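Visit to the Story Museum in Jilmont

In March we took the children to Jilmont, to see the small museum of family stories that opened in the old school there. We are a family of 4, and my mother-in-law came too. I had read a few lines on it in the library newsletter, and I was curious, for in our house the bedtime story is a serious matter.

From Stelbridge it is two hours by bus. The bus leaves at 7:40 in the morning and you should take it, as the next one comes after lunch. The road goes by the river for a long time and then climbs. My daughter was sick one time, near the top, but she recovered quickly when she saw goats.

The museum has 16 rooms, most of them very small. In each room there is a chair, a lamp and a button. You sit, you press the button, and you hear a person telling a story that was told in his or her family. The stories are not from books. The collection has 1,984 of them at present, and of course you can hear only a small part in one day. The guide, Perla Serrano, told us that people send them from everywhere, on cassettes and on telephones, and that she listens to each one before it goes to a room.

My son stayed a long time in the room for stories told by grandfathers. His favorite was from the Bălan family, about a man who lent his shadow to a neighbor and received it back too short. We listened to it three times. I liked better a story about a soup which was so thick that the village repaired the church roof with it. The woman who tells it begins to laugh before the end, and then you hear a child in the background who finishes it for her.

One room is only for prayers and songs before sleep. There we were quiet, even the little one. My mother-in-law recognized a song from her own village, with different words in the second part, and she discussed this with Perla for a good while. At the end she was asked to record her version. She said no, then she went to comb her hair, and then she said yes.

For lunch we ate at Vukwood, the bakery across the street. The cheese pie is very good and the coffee is weak. They close early, so do not wait too long as we almost did.

In the afternoon there is an hour when visitors can make up a story together. Each person adds one sentence. Ours was about a bear who worked at the post office, and it became so confused that the bear was married to two different letters. The children still ask me what happened to him. I have to invent something every evening now, and my husband says my bear is too polite.

Some practical notes. The stairs are steep and there is no elevator. Strollers stay at the entrance. The rooms on the upper floor are cold, so bring a sweater. Most stories are in English, and for the others there is a printed translation next to the chair. We took the evening bus home and both children slept until Stelbridge.
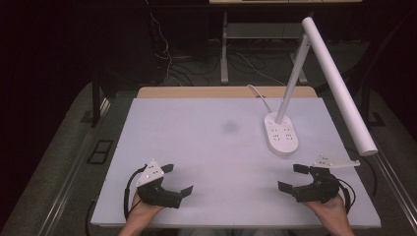
A gripper in each hand, at the white board.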